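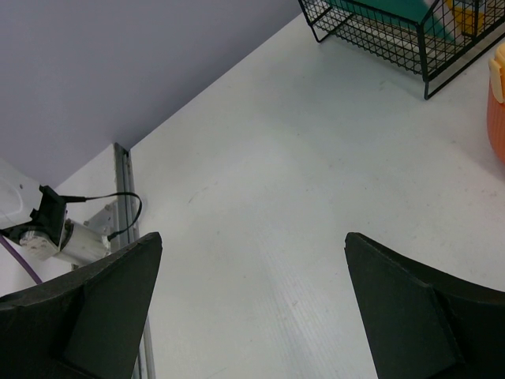
Section 4: Fixing the side rail and squaring up the table

Right, if you've got this far your Windolis table is standing on its own feet, and the top has been wiped down. I've put up 6 of these now, and the rail is still the bit I enjoy most (odd, I know). You'll want the Bilora fixing pack, a hex key and a soft cloth.

1. Lay the cloth along the left-hand side of the table. The white top picks up scuffs very easily — mine had its first one before I'd even opened the second box!

2. Take the slotted metal rail out of its sleeve and check it against the parts sheet. The long one is part 431. There's a shorter one, part 636, but that belongs to the shelf kit, so pop it back in the carton for now.

3. Set the rail down along the side with the slot facing up. Slide it until the end just touches the wall panel, then pull it back by the thickness of a bit of card.

4. Put the screws in from the end nearest you. Do them up finger-tight only. I always want to crank the first one down hard and I always regret it.

5. Offer up the small bracket near the wall end. Hold it flat against the rail with your thumb and start its screw by hand.

6. Now stand back and look along the rail from the near corner. If it wanders off line, nudge it over and look again. Once you're happy, tighten everything, bracket last.

Note: the older Stindora wall panels sit a touch further out at the bottom. If yours is one of those, use the thin spacer from bag 98 behind the foot of the panel before you tighten the bracket.

Caution: don't lift or drag the table by the rail. It's there for clamps and light fittings, and it will bend.

Cleaning: warm water and a drop of washing-up liquid will do for the top. For smudges I go over it twice with the cloth, wrung out well, and then dry it. Please keep scouring pads away from it, they leave a dull patch you'll see every time the light catches it.

If you bought the Xia clamp set as well, leave it in its bag until the end of Section 5, where we put the stops on the rail.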